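Stustitard Liquid Ink Markers
User Guide, Section 3: Getting Your Markers Ready and Keeping Them Going

Welcome to the fun part! If you've worked through Section 2 you'll have chosen your paper and cleared a bit of table, and now it's time to get some ink flowing. Liquid ink markers behave a little differently from the ordinary fibre-filled sort. The ink sits in a reservoir inside the barrel and feeds forward to the felt tip, so you get a lovely strong line for the whole life of the pen, but a new one does need a minute or two of attention before it gives its best.

These steps apply to all the colours in the range. For the paint-based Trostitz pens, which have to be shaken, go to Section 5.

3.1 Before you start

You will need:

Your new marker
A few sheets of scrap paper (copier paper of 80 gsm is ideal)
A piece of kitchen roll
A flat, pale, wipe-clean surface, or a tray if your table is precious to you

Note: If the markers have come in from a cold car or a shed, leave them indoors with the caps on for 2 hours first. Cold ink is sluggish, and then, as it warms up, it can come through all at once.

3.2 Starting a new marker

1. Hold the marker level, with the cap still on, and check the barrel for leaks. Wipe it with kitchen roll if you find any ink on the outside.

2. Pull the cap straight off. Try not to twist it. Twisting drags the edge of the cap across the felt and can rough up a brand new point.

3. Lay the tip on scrap paper at a comfortable writing angle and draw a slow line, as long as your hand is wide. It may be faint or patchy. Don't worry!

4. Keep drawing slow lines until the colour is even from one end to the other. Loops are good too, and more cheerful.

5. If there is still no colour, put the cap back on, stand the marker tip down in a mug for ten minutes and go back to step 3.

6. Draw one last line and write the name of the colour next to it. Keep this sheet. It's the beginning of your swatch page (see 3.6).

Caution: Never press hard to bring the ink forward. The felt can be pushed back into the barrel and it won't come out again.

Caution: Don't flick or shake an uncapped marker. Green and violet in particular are very keen on wallpaper.

3.3 Checking the tip and the ink

Get into the habit of looking at your markers before a long session. It takes seconds and saves you running dry in the middle of a big leaf or a stretch of sea. Turn the marker tip up for a moment and look at it against something pale. A white table does nicely, and so does a sheet of paper propped behind it.

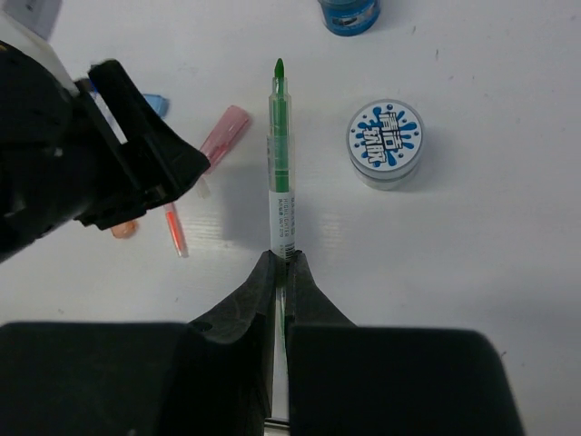 Fig. 3.1 Green marker, tip up, with the ink reservoir showing through the transparent barrel.

Start at the top. A good tip comes to a clean point, with its colour the same all over. A tip with a flat side has been used at one angle for too long; roll the marker a little between your fingers every few strokes and it will wear more evenly from then on. If stray fibres are sticking out, trim them with nail scissors, one at a time. Please don't pull them.

Now look down the barrel. The clear plastic is one of our favourite things about these pens, because you never have to guess how much is left. The plastic may carry a light tint of its own, so judge by the strong, bright colour of the ink inside and ignore the paler tone around it. When you can see only a short stretch of bright colour, put that marker on your shopping list.

Note: Tip up is for looking, not for storing. Bring the marker back to level as soon as you've finished, or ink will drain away from the felt and you'll have to start it again as in 3.2.

3.4 The label

Leave the white label on the barrel for as long as you can. The print is tiny, we know, and a magnifying glass helps. If you ever need a replacement, the barcode is the quickest way for a shop to find exactly the same shade.

If the label starts to lift:

1. Wipe the barrel underneath with a barely damp cloth and let it dry.

2. Smooth the label back down from the middle outwards.

3. Wrap one turn of clear sticky tape over it. Keep the tape well away from the cap end, or the cap won't seat properly.

3.5 Putting them away

1. Push the cap on until you feel it click. A cap that is nearly on is as bad as no cap at all.

2. Lay the markers flat in a drawer, a pencil case or a shallow box. A Mikis tray, size 304, holds them in a single layer and fits most desk drawers. A cutlery tray is every bit as good.

3. Keep them away from radiators and sunny windowsills.

Tip: If flat storage won't work for you, stand them tip down with the caps firmly on. Never leave them tip up overnight.

3.6 Making a swatch page

We really do recommend this one. The colour of the ink in the barrel is always deeper than the colour on the page, and our greens are the biggest surprise of the lot. What looks like bright lawn in the pen can be quite soft on cream paper.

1. Take a sheet of the paper you use most. Scrap is fine for testing, but the swatches need to be on the real thing.

2. For each marker, colour a small square in one layer and leave it to dry.

3. Go over half of the square again. You now have the light and the dark version side by side.

4. Write the colour name underneath in pencil.

5. Run a damp fingertip across one corner once it's dry. If it smudges, put a small S beside it so you know to keep that colour away from watercolour washes.

Yusri Sembiring, who wrote the colour notes in Section 6, makes a fresh page every March and pins the old one next to it, which is a brilliant way of seeing how well your colours hold up in daylight.

3.7 If something goes wrong

The line is pale but there is plenty of ink. The felt has dried at the surface. Cap the marker, rest it tip down for an hour and try again.

The line is blotchy. The marker is too warm, or it has been standing tip down for a long time. Dab the tip on kitchen roll until it settles.

The tip has picked up another colour. Scribble on scrap paper until the line runs clean. Light over dark is the usual culprit, so do your yellows first.

The cap has been off all night. It may still be saved! Follow 3.2 from step 5, and repeat up to three times.

Ink on your hands. Soap, warm water and a nail brush. A trace may stay for a day or so.

Ink on fabric. Blot, don't rub, and rinse from the back of the cloth with cold water before washing.

One full marker gives roughly 460 metres of line on smooth paper and rather less on anything textured. Refills are not available for this range. For blending and layering, including the Khoo two-green method for foliage, carry on to Section 4.

Section 3 last revised 8/6/18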